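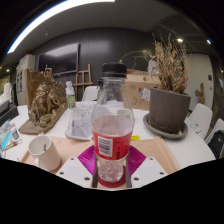
Written by Anca Sandu
Checked by Divina Manalastas
Tasoner Hand Gripper, Set-up Guide, September revision

Section 6. Gripping bottles and other upright objects

Read this section after you have fitted the finger pads and charged the handle. It covers the first practice grips with the Tasoner hand-held gripper. The same steps apply to the arm-mounted version sold by Josum, except for step 7.

Before you start

Use a plastic bottle with a screw cap for your first grips. Leave glass until you have finished Section 8. Put the bottle on a flat table or a tray. A tray with a raised rim is fine, but keep the bottle far enough in that the side plates do not hit the rim.

Other things may stay on the table. The grip log is more useful if you practice with a normal amount of clutter.

Steps

1. Turn the handle on and wait for the short tone.

2. Open the fingers fully. Check that both magenta pads are seated and that the ridges face inward.

3. Check the screws on the two side plates. If one is loose, tighten it by hand with the small driver from the kit.

4. Bring the gripper in from the side, with the bottle between the pads. Aim for the lower edge of the label or just under it.

5. Squeeze the trigger slowly until both pads touch the bottle. Stop when the trigger clicks.

6. Hold for 2 seconds. The handle records the grip on its own.

7. Lift the bottle a short way, set it down upright, and release the trigger.

8. Repeat from a different side of the table.

Note: The pads bend around the object as they close. It is normal for one pad to slope more than the other on a round bottle.

Note: Clear plastic can be hard for the tracking software to pick up. A bottle with a bright label gives better results. If tracking drops out, turn off any strong light directly overhead and try again.

Caution: Do not grip by the cap. The pads can twist a loose cap off.

Caution: The load limit is 900 grams, including anything inside the container. Do not use the gripper on hot drinks.

Checking the log

Connect the handle to the Casado desktop program and open the Grips tab. Each grip is listed with its start time and closing force. A new handle stores up to 374 grips before it needs to be emptied. Entries marked "short" were released too early and can be deleted.

If the two pads show very different force values, go back to Section 4 and fit them again. Replacement pads are sold in pairs by Mulalstead.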